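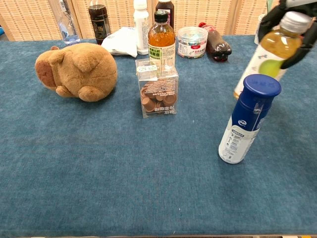 Re: Transcription of the Negi deportation lists, batch 3

Print this message | E-mail this message

From: Poonam Chauhan
To: archive-work list
Date: Monday, September 26, 2022

Dinesh Kaushik wrote:

> I have finished the second read of batch 3. The finding aid gives 300
> names for the transport, but my file has 298 lines. Two entries on
> sheet 7 carry the same number and I entered them as one person each
> time. Should I split them now or wait for Santosh? Also, do we keep
> the clerk's spelling of the home towns?

Dinesh,

Please split them now. I checked sheet 7 against the scan. Number 89 was used twice, once for a mother and once for her daughter, and the same was done with number 198. The typist gave one number per household on that sheet only. Enter each person on a separate line, repeat the number as typed, and put "shared number" in the notes column. That gives 300 lines and agrees with the finding aid.

On spelling: keep the clerk's form in column D and put the modern name in column E. Leave E blank if you are not certain. Ankit found four towns in batch 2 where a guess had been entered as fact, and two of them were in the wrong district.

Three other points.

1. A pencil tick next to a name does not mean the person boarded. Nuwan compared the ticks with the camp arrival register and there is no steady match. Record the tick and draw nothing from it.

2. Birth years with an overtyped digit go in as read, with the doubtful digit in square brackets. Do not use a question mark — the Stulus import drops it without a warning.

3. The survivor statements stay closed to outside readers until the families have replied. We have written to them once and will write again in November. The names themselves may be read aloud at the school event, as agreed.

Santosh still has the scans for the last 100 entries of batch 4. He expects to upload them after he has fixed the page order, which was lost when the binder was taken apart.

Poonam

Filed under: Deportation lists, Transcription, Batch 3

Contact the list owner | Back to top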